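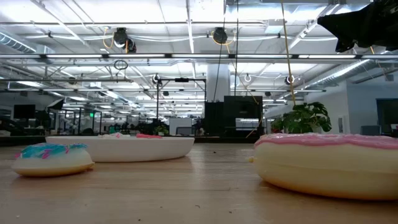

ワミーネ株式会社 備品管理チーム

展示・撮影用小物 取扱いの手引き
第4章 ドーナツ型小物と白い楕円ボウルの準備、並べ方、片付け

この章では、ドーナツ型のおもちゃ(大・小)と白い楕円ボウルを木の天板の机に並べるときの手順を説明します。布張りの椅子や棚の上で使う場合は第6章を見てください。管理番号1514の収納箱に入っているものが対象です。

4.1 使う小物

ドーナツ(大) ぬいぐるみタイプ。生地はクリーム色から淡い金色、上にピンクのアイシングが波形に垂れた形で付いています。
ドーナツ(小) 柔らかいスクイーズタイプ。白いアイシングに青緑と赤紫のスプレーチョコ模様が入っています。
楕円ボウル 白、浅型。縁につやがあります。小さめの小物を入れておくための器です。
このほか、乾いた布、薄めた中性洗剤、粘着ローラー、布袋を用意します。粘着ローラーは箱の内ぶたのポケットにあります。

4.2 天板を整える

1. 机の上のものをすべて下ろします。
2. 乾いた布で、木目に沿って奥から手前へ拭きます。細かいごみや粉が残りやすいので、斜めから見て確認してください。
3. べたつきが残るところだけ、薄めた洗剤を含ませて固く絞った布で拭き、すぐに乾拭きします。
4. 天板が完全に乾くまで待ちます。

注意:アルコールや研磨剤入りの洗剤は使わないでください。天板のつやにむらができます。

注:天井照明が天板に映り込む机では、置く位置によって小物の手前が白く光って見えます。気になるときは机の向きを変えず、小物のほうを少しずつずらしてください。

4.3 小物の状態を確かめる

1. ドーナツ(大)を両手で持ち、縫い目を一周たどります。ほつれがあれば使用を中止し、備品管理チームに渡します。
2. ピンクの部分に粘着ローラーを軽く転がし、糸くずを取ります。強く押しつけると毛並みがつぶれます。
3. ドーナツ(小)は指の腹で一度だけゆっくり押し、形が戻るかどうかを見ます。戻りが遅いものは展示に使えますが、手に取ってもらう用途には出しません。
4. 模様のはがれ、表面の裂け、べたつきを確かめます。
5. ボウルは縁を指でなぞらず、光に当てて欠けを探します。

注意:ドーナツはどれも食べられません。小さなお子さんが来る催しでは、必ず係の者が机のそばに付いてください。かみちぎった片を飲み込むおそれがあります。

4.4 並べる

基本の並べ方は次のとおりです。左右は、机の手前に立った人から見た向きで書いています。

1. ドーナツ(大)を右側に置きます。アイシングの面を上にします。
2. ドーナツ(小)を左側、机の手前寄りに置きます。模様のある面を上に向けます。
3. 楕円ボウルを小の後ろに置きます。浅い器なので、手前のドーナツに隠れすぎないように間を空けます。
4. ボウルの中に小さめの小物を入れます。縁から少し色がのぞくくらいがちょうどよく、山盛りにはしません。
5. 手前に立ち、三つの位置を見直します。
6. 一歩下がって、もう一度確認します。

注:ドーナツ(大)の下にコードやひもの端が入り込むと、本体が傾きます。黄色いコードは天板の色に近く見落としやすいため、置いたあとに左右の縁をのぞいてください。入り込んでいたときは引き抜かず、先に本体を持ち上げます。

注意:柔らかい小物の上に別の小物を重ねないでください。色移りの原因になります。特にピンクの面と白いアイシングの面は、長く触れさせないようにします。

4.5 置いたままにする場合

ドーナツ(小)を同じ場所に置き続けると、底が平らになることがあります。90分ごとを目安に持ち上げ、向きを変えてください。直射日光の当たる窓際には置きません。7月の催しで窓側の机に出した一つは、表面がべたつくようになり廃棄しました。

鉢植えが近くにある部屋では、水やりの前に小物をいったん机から下ろします。ぬいぐるみは中まで水を吸うと乾くのに時間がかかります。

4.6 汚れたとき

ドーナツ(大)
1. 乾いた布で汚れをつまみ取ります。こすりません。
2. 残った汚れは、薄めた洗剤を付けた布でたたきます。
3. 水だけを含ませた布で洗剤を取り、日陰で平らに干します。洗濯機と乾燥機は使えません。

ドーナツ(小)
1. 水で湿らせた布で軽く拭きます。
2. 水気を取り、風通しのよい場所に置きます。
3. べたつきが取れないときは、乾いたベビーパウダーをごく薄くはたき、余分を払います。

楕円ボウル
中の小物を全部出してから、柔らかいスポンジで洗います。ふきんで拭き上げ、縁に水滴の跡が残っていないか見てください。

4.7 片付け

1. ボウルの中の小物を出し、底にごみがないか確かめます。
2. ドーナツ(小)を布袋に一つずつ入れます。袋の口はひもで軽く結びます。
3. ボウルを箱の底に置き、布を一枚かぶせます。
4. 布袋をその横に並べます。
5. ドーナツ(大)は箱に押し込まず、専用の大きな袋に入れて棚の最上段に置きます。
6. 天板をもう一度乾拭きします。
7. 貸出票に返却時の状態を書き、箱のふたに挟みます。

注意:濡れたまま袋に入れないでください。においが付いたものは元に戻せません。

4.8 困ったとき

ドーナツ(大)が転がる、傾く
天板との間に何か挟まっていないか確認します。何もなければ、中綿の片寄りです。両手で縁を順に軽くもんでください。

ボウルがすべる
底の水気を拭き取ります。それでもすべる場合は、透明の薄い滑り止めを底より小さく切って敷きます。

スプレーチョコ模様が薄くなった
補修はしません。写真を添えて備品管理チームに連絡してください。代替品の購入は一点3000円までなら当チームで手配できます。

小物が足りない
貸出票の前回の記入欄を見て、使った部署に先に問い合わせます。見つからないときは、ムラリ・ムルティ(内線100)まで連絡してください。

改訂 2025-11-15 4.5に向きを変える間隔を追記。4.7の手順5を変更。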